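Vilum Shruti Box, Wragg Edition (used once on stage, otherwise a home instrument)

Updated 14/08/2018

I sing mostly on my own, so I need something under my voice that stays put and doesn't argue. I tried drone apps on my phone for years and they always sounded like a phone. The Vilum is a proper bellows box – you pump it gently with one hand and it just keeps humming.

I bought the first one in March for the Cakolska song cycle, and I liked it so much that I asked to stock them here in the shop. You get the box, a padded bag and 2 spare reeds. The reeds are tuned to A and I find them very steady, though the lowest one takes a second to wake up if you pump too softly. Open the little tabs on the front to choose your notes, and start with just two of them or you'll get soup!

Order code 1433. Returns are fine for 18 days as long as the bag comes back too. If you're near Altley, come in and try one before you buy, I'd much rather you heard it in a room.

My own warm-up with it is very simple. I hold one low note on the box, hum until my lips buzz, then open up to an "ah" and slide up a fifth and back down. Long drones do dry me out, and water alone never quite fixes it, so I have a few bites of apple between rounds – a red one like the one on the fridge shelf is perfect, nice and juicy. Wipe your hands before you go back to the bellows, though, juice and leather don't mix. 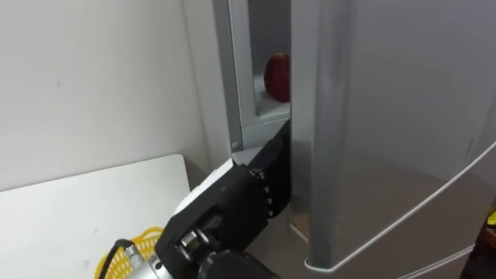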